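The long road to a shorter form

When the housing association Flitcombe put its repairs service online, the form had 14 fields on a single page. Tenants had to give a property reference, a preferred contact method and a trade category before they could say that a tap was dripping. Plenty of them gave up and rang the office.

Two years on, the form has eight fields. The work was done by Faver, a small web studio that spends most of its time on forms, and it is a fair picture of where this part of the trade has got to.

The first thing Faver changed was the labels. The old page put them inside the boxes as grey placeholder text, which vanished as soon as anyone typed. People who stopped halfway to look for a letter came back to a half-filled box with no idea what it wanted. The labels now sit above the boxes and stay there.

The phone number was next. It had been set up as a number field, so some browsers stripped the leading zero and others showed small arrows for adding one to it. It is now a telephone field, which brings up the right keypad on a mobile and leaves the digits alone. Spaces are allowed. The server takes them out later.

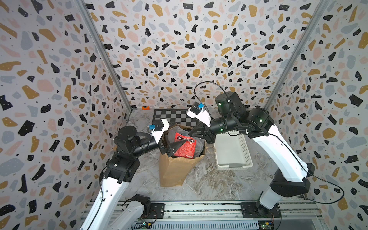 Two robot arms at work over a paper bag, with a red snack packet between them.

Error messages took longer. Flitcombe's old form checked everything at the end and put one red line at the top of the page: "Please correct the errors below." Faver moved each message next to its own box and wrote it in plain words. The studio first tried checking every box while the person was still typing, and dropped that after testing. An email address is always wrong until it is finished, and people did not like being told so at the third letter.

Testing was done on a sample of 1177 old repair requests, with names and addresses removed. The trade category was wrong so often that the staff had stopped reading it. The field went, and the office now sorts the jobs from the description.

Other firms have gone a different way. Wendberg, which builds booking pages for clinics, splits its forms into single questions, one to a screen. The method suits phones well – and it makes life harder for anyone who wants to go back and change an answer. Sjöberg sells a ready-made form kit that does both, though its date picker still cannot be used with a keyboard alone. A fix is promised for January.

Flitcombe has kept its phone line open, and the number is printed at the foot of the form.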